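[netska-translators] Re: glossary freeze and the Pluturov chapters

From: Kalliopi Sarantis
To: netska-translators list
August 2025

Hi all, quick one between two other things, sorry for the state of it.

Read Leonidas's message twice (quoted further down for anyone on digest). Mostly agree. Not with the freeze though, not yet. We have 3,343 entries in the glossary and the last 17 people keep arguing over are the ones that turn up on every second page of Pluturov. Freeze now and we lock in the bad ones.

My list of what still needs a decision before chapter nine goes out:

— "hearth" vs "stove". Kyriaki has used both in the same paragraph. Pick one.
— the grandmother's form of address. Formal all the way through, or does it drop after the funeral? I say it drops. The original is pretty clear if you read the letters again.
— place names. Leave them alone please. No more translating the names of villages.
— "chest", "cabinet", "dresser". Three words in the source, and they are NOT the same piece of furniture. 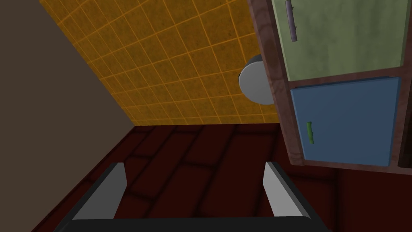
Page last changed: August 2025, by list archive

Back to the dialog. Getsemaní asked off list if we keep the dashes or go over to quotation marks. Quotation marks. The Flistavia house style wants them and I am not fighting that fight again, we lost it in December and it cost me two weekends of search and replace.

Now the bit I do disagree with:

> From: Leonidas Kalogeropoulos
>
> Dear all,
>
> I would like to propose that the glossary be closed to new
> entries as of tonight. Every change we make sends somebody
> back to chapters that were already signed off. Chapter four
> has been reopened three times for a single adverb.
>
> I also think the translator's note is far too long. It stands
> at 4,000 words. Readers will skip it. Could Chrysanthi cut it
> by half? The history of the dialect is interesting to us, but
> it belongs on the website.
>
> Finally, footnotes. I would prefer none at all. If a joke
> needs a footnote, let us find another joke.
>
> Leonidas

On the note — yes, cut it. Chrysanthi already sent me a version at 2,082 words and it reads much better, the part on the dialect is down to one paragraph and the thank-yous moved to the end. I'll put it in the shared folder once I fix the accents that got mangled in teh export.

Footnotes. No. Some jokes, fine, swap them. But the riddle in chapter six only works if you know the two words sound alike, and the whole plot of chapter seven hangs on the riddle. One footnote. One! I can live with one. 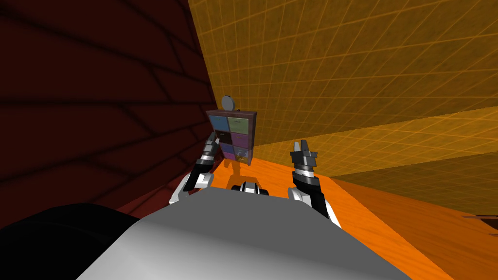 And the adverb in chapter four, since it keeps coming up. "Grudgingly" was my suggestion and I take it back. Kyriaki's "in the end" is better, shorter, and it matches what he says at the well later on. Please nobody reopen four after this.

Who is doing the read-aloud pass? Getsemaní did the first three chapters and caught a ton of stuff, repeated words mostly, plus one sentence where the uncle dies twice. Can't ask her to do all of it. I can take five and six. Leonidas, seven? You have the voice for the priest.

So, counter proposal. Glossary stays open for the items above only, everything else closed. Send your vote to the list, not to me, my inbox is a swamp. If you don't care just write "don't care", it helps to know.

Still waiting on the contract page from Flistavia btw. Will foward when it comes.

Kalliopi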